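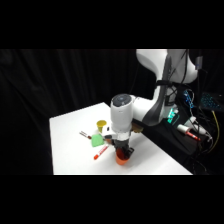
Setting Up a Suture Practice Corner at Home

By Liam Gosling
Posted 22/12/2021

Most trainees I teach do some of their knot tying and suturing at the kitchen table. These tips are for keeping the kit usable and the table in one piece. They cover bench practice only.

The surface

Pick a table you can sit at with your elbows at your sides. If it's too high, you'll lift your shoulders and tire early. Put down a rubber shelf liner first, then a plastic cutting board, then the practice pad. The liner stops the board from sliding when you pull a knot down. A damp dishcloth folded flat does the same job for an evening.

Light

One desk lamp on the side opposite your working hand is enough. Set it low so your hand doesn't throw a shadow on the stitch line.

What to stitch

Silicone pads last longest if you turn them and use the back as well. Wash them in lukewarm water with dish soap, pat dry, and dust with a little cornstarch. My Jandley pad has had some 100 sessions and still holds a stitch near the edges, though the middle is finished.

Banana skins, orange peel and chicken thighs with the skin on all work. Peel tears if you pull too hard, so you find out quickly about your tension. Keep raw meat on its own board, wear gloves, and wash the board and instruments in hot soapy water afterward. Don't cook anything you've stitched.

Knot tying

Tie a shoelace around a drawer handle and practice there. Use two colors so you can see whether the throws are square. For deep ties, screw a cup hook into a scrap of wood and glue it inside a wide jar – the rim keeps you from cheating with your wrists.

Looking after instruments

Dry needle drivers with the jaws open. A drop of instrument oil in the hinge once a month is plenty. Kitchen oil goes sticky. If the ratchet starts slipping, retire the driver. I bought a cheap set from Vendevport and the scissors were dull by April, but the forceps are fine.

Needles

Count them out and count them back in. I write both numbers on a strip of masking tape stuck to the board; last night it was 17 and 17. Used needles go in a proper sharps container, never in the kitchen trash. Ask your pharmacy or local waste service where to take it when it's full. A magnet wrapped in a sandwich bag will find a dropped steel needle on carpet, and it's worth a pass under the chair as well.

Storage

A lidded shoebox holds a pad, two instruments and a roll of tape. Keep expired suture in its packets, marked PRACTICE ONLY, on a shelf children can't reach.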